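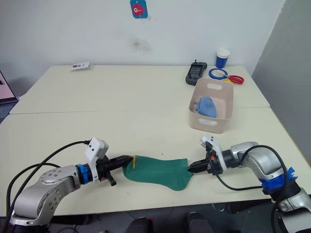
Lornard Support replied: Thanks for writing in. Before we swap any hardware, could you tell us whether the Vuvine fingers let go during the lift itself, or only once the second arm starts to pull? Those are two different faults as far as the controller is concerned, and the settings we would change are on different pages. Please also say which finger profile is loaded.

Ticket subject: Vuvine fingers losing hold of ribbed knit, Dustatura fingers fine on the same item
Status: Open
Opened: 30th September

Hello again, and thank you for getting back to me so fast. I was expecting to wait until next week, so I haven't tidied up my notes as nicely as I'd have liked, but I'll put everything in and you can pick out what you need.

To answer your question first, it's the pull. The lift is fine nearly every time. One arm pinches, the other comes in and takes its end, and they both sit there quite happily holding the thing between them. Then the second arm starts to move away and the Vuvine side gives up, slowly at first and then all at once. The Dustatura fingers, on the same arm with the same motion file, hang on. I have the "thin sheet" profile loaded for both, which I now suspect may be part of the trouble, but I'll come to that.

A little background, as the earlier ticket was closed in June and I don't know if you can still see it. We're comparing the two finger sets for Cù, our cloth handling project, and whichever one wins is going on both arms. Towels and plain T-shirt cloth gave us no complaints with either. It's the ribbed knits that split them apart.

What I've tried so far:

Grip force. It was at 60 percent when I opened the ticket. I took it up to 90 and the slipping got better, but the ribs were left squashed flat and I didn't like the look of it. Back to 60 for now.

Close delay. Added 800 ms between closing and pulling, in case the second arm was simply jumping the gun. No difference that I could see with the Vuvine set. It did make the Dustatura run painfully slow, so I've taken it out again.

Cleaning. Wiped the pads on both sets with a plain lint-free cloth. You'd be surprised how much fluff comes off a knit! It helped for a short while and then we were back where we started.

Swapping sides. Moved the Vuvine fingers over to the other arm. The fault moved with them, so I'm fairly comfortable saying it isn't the arm or the cable.

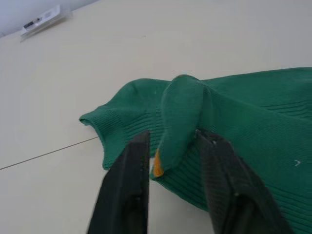 Now for the part I'd really like your opinion on, which is where the pinch lands. Our pick point comes from the wrist camera, and the planner likes to go for the highest bit of cloth, wherever that happens to be. On a flat towel that's perfectly sensible. On a knit it goes for a raised fold, and the fold isn't always plain fabric all the way down. With this green one the peak stands up between the fingers and there's a small patch of orange-yellow at its lower tip, right beside the inner edge of the left finger. I can't tell you from the view whether that's a label, a lining or some kind of seam tape. If the fingers close with something like that on one side and ribbed knit on the other, I could imagine the two layers sliding over each other as soon as the other arm pulls – but I'm guessing, and you'll have seen far more of these than I have.

So, my questions for you:

Is there a knit profile for the Vuvine fingers? The menu on my controller only shows "thin sheet", "thick sheet" and "solid". If there's one in a later version (we're on release 2), I'd be glad to update.

Can the pick point be pushed a little way back from the tip of the fold? I found an offset box on the camera page, but it's grayed out for me.

And would it be fair to the comparison if I gave each finger set its own force setting? I've been keeping them the same on principle, and I'm starting to think the principle is getting in the way.

I've left the Dustatura set on for the rest of today so the towel runs can carry on. If you'd like the force log from a failed pull, tell me which format you want and I'll export it first thing tomorrow, before I change anything else.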